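4.2 The wall beside the bed

In most of the rooms of our study the bed stands with one long side near a wall. The residents of the Cordale houses did not always choose this position by themselves. The rooms are narrow, the door opens to the inside, and a bed in the middle would leave no path to the window. For this reason the wall beside the bed became a special surface in our material. It is close to the face and the hands of the person who lies there, but it is hard to reach for cleaning or painting when the bed is in its place.

We looked at 258 rooms in the two housing groups, Cordale and Flumitz. For each room we filled in the same form, which asks about the bed cover, the items near the bed and any traces on the wall. As traces we counted nails, hooks, holes, tape, stains, drawings and writing. Posters and shelves were put in a different group and are treated in section 4.3. When two readers of the forms did not agree, the room was discussed again and the more general term was used. A spot that can be a hook, a screw head or damage in the plaster was therefore written down only as "small point", and it was not given to one of the exact groups.

Writing on the wall was the trace that we expected least. It is usually very small and easy to miss if one looks at the room from the door. Figure 6 shows such a wall. The surface is white and almost bare, but it carries the number 1.23 in thin red characters and, more to the left and a little lower, a small red mark similar to an arrow which points to the left, with a short vertical line.

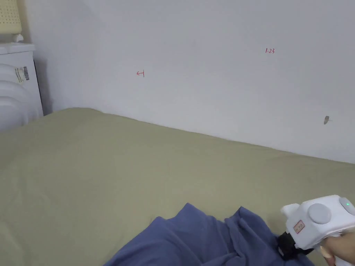

Milka Orsenta

Figure 6. Wall beside a bed, with red handwriting and one small point near the right side.

A number with two decimals on a wall can be read in several ways. It can be a length in meters, and the arrow could then belong to the same measure, but the form gives no unit and we did not want to add one. In the tables the room is entered under "writing, meaning open". We used this group also for single letters and for short lines without text.

The second question of the form is about the bed itself. A made bed was described by the cover only, because we did not want to lift or move the bedding of the residents. The green sheet in the figure lies quite flat, with faint creases, and was coded as "smooth". Our three codes were smooth, folded back and not made. They describe the state at the time of the visit and should not be taken as a habit of the person.

The third question is about the items around the bed. Small rooms have little storage, and flat tops are often used as a shelf. In the corner of the same room there is a white appliance with rounded ribs on its front and a label with a barcode. On top of it lies a pale yellow object with many small holes, perhaps a pillow or a cushion. We coded the pair as "appliance, top in use". The type of the appliance was left open in the form, as we did for all devices that were not clear to both readers.

The form was closed for new entries on 30/06/2019. Rooms in the Arallow building, which were visited in January, were painted a short time before our visit and are not part of this section.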